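Moltier gripper kit with wrist camera: worth 2,840?

kbogale
Our shop is looking at the Moltier two-finger kit, the one sold with the wrist camera and the mounting plate. The reseller, Plosholm, quotes $2,840 for the set and $558 for a spare pair of fingers. We would use it for light pick and place, mostly bottles and small boxes. Has anyone run one for more than a few weeks?

larysa_d
I've had one since October. Setup took me an afternoon, most of it spent on the cable routing. The finger pads are ridged and they hold plastic well. My complaint is the camera angle. The plate and both fingers take up a lot of the lower part of the view, and tall objects lose their tops when they stand close.
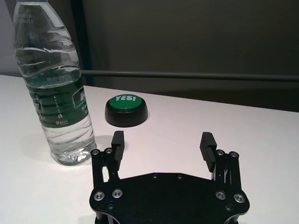 Wrist camera view, fingers open. Water bottle and YES! button on the table.

You can still see the button fine because it is low and farther back. The bottle cap is out of view. If your software needs the cap to find the bottle, plan for a second camera.

fedir_k
I don't agree that this is a problem. You want the pads in view so you can check the grip. Tilt the bracket up and you get the cap but lose the pads. I trained mine on the label and the shoulder of the bottle and never needed the cap.

larysa_d
That works if every bottle has the same label. We handle 4 brands and the labels change.

zlatko.s
Has either of you tried the Cleltau bracket? It moves the camera back a little. I put one on a Hafþórsson arm with the same gripper. The view is wider, but the camera sticks out and I hit a shelf with it twice.

fedir_k
No, and I wouldn't pay extra for it. Also, $558 for fingers is too much. The pads wear before the linkages do. Ask Plosholm if they will sell pads alone.

kbogale
I asked. They say pads only come with the full finger set. Is the white table hard on the exposure?

larysa_d
I lock the exposure by hand. On auto, mine hunted whenever the arm moved between the table and the dark wall. Clear plastic gives you bright streaks either way, so test with your own bottles before you commit.

kbogale
Thanks. Plosholm has a 2-week loan unit, so I'll start with that and bring our tallest bottles.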